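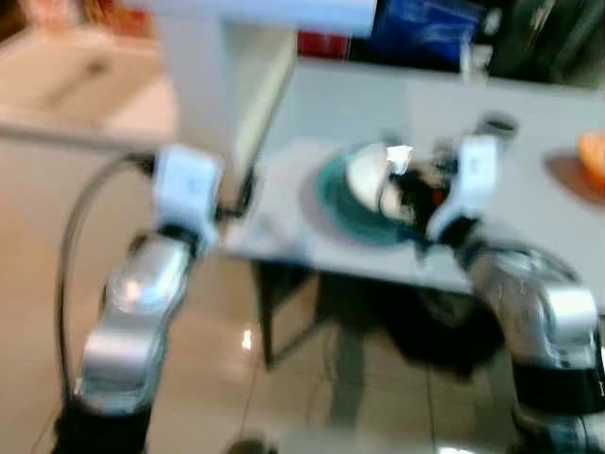

Grilasine is a training method for two-armed robots that learn table chores, such as sorting dishes, from human demonstrations. Its central idea is wonderfully simple: each arm has its own small policy, and the 2 policies trade short forecasts of where their grippers will be next.

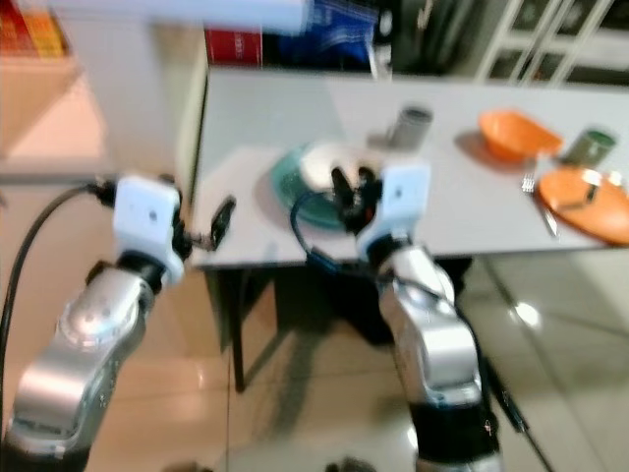 Those forecasts let one arm hold back while the other reaches — a big help on crowded tabletops. In the Paltine tests, first run in September, Grilasine needed 4 hours of demonstrations, against 6 for the older Fodutex method. Clear cups remain a weak spot.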